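Visit to the Fetix garden furniture works, Trarkdale
2026-04-30

Fetix opens its works to visitors twice a year, once in spring and once in December. I went to the spring one. Parking is in the field behind the loading bay, and a shuttle van runs to the gate. Entry was free, but you have to sign in and wear the glasses they hand out.

Our group was led by Tamara Hodoroagă, who runs the finishing side. She started us in the timber store, where boards sit for 37 days before anyone cuts them. Each stack has a card with the arrival date and a moisture reading. The next room is the saw shop. It was loud, and most of the talk had to wait until we were out in the corridor again.

The sanding line was the part I had come for. Fetix sends out over 1,000 chairs and benches in a season, and all of them go through the same seven stations. The belts come from Kocabaş, and Tamara said they last longer than the ones used before – she did not say by how much.

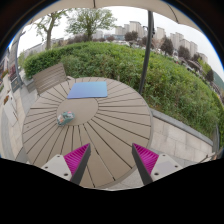 Drainage came up more than any other topic at the question session, which was held outside. A man from Pavow wanted to know why his bench at home had turned black at the joints. Tamara's answer was that water sits wherever two flat pieces meet, so a gap helps. She pointed to a round table with slats running out from the center like spokes and thin gaps between them, and said the middle disc is the place to wipe down after rain. She also advised against pressure washers. A stiff brush and plain water are enough for most wood.

The shop at the end sells seconds at 50 percent off, mostly stools and planters. I bought a planter with a scratch on one side. Coffee was available, but the line was long and I skipped it.

Allow two hours for the tour. The floor is level all the way through, apart from one step – marked in yellow – at the door to the timber store.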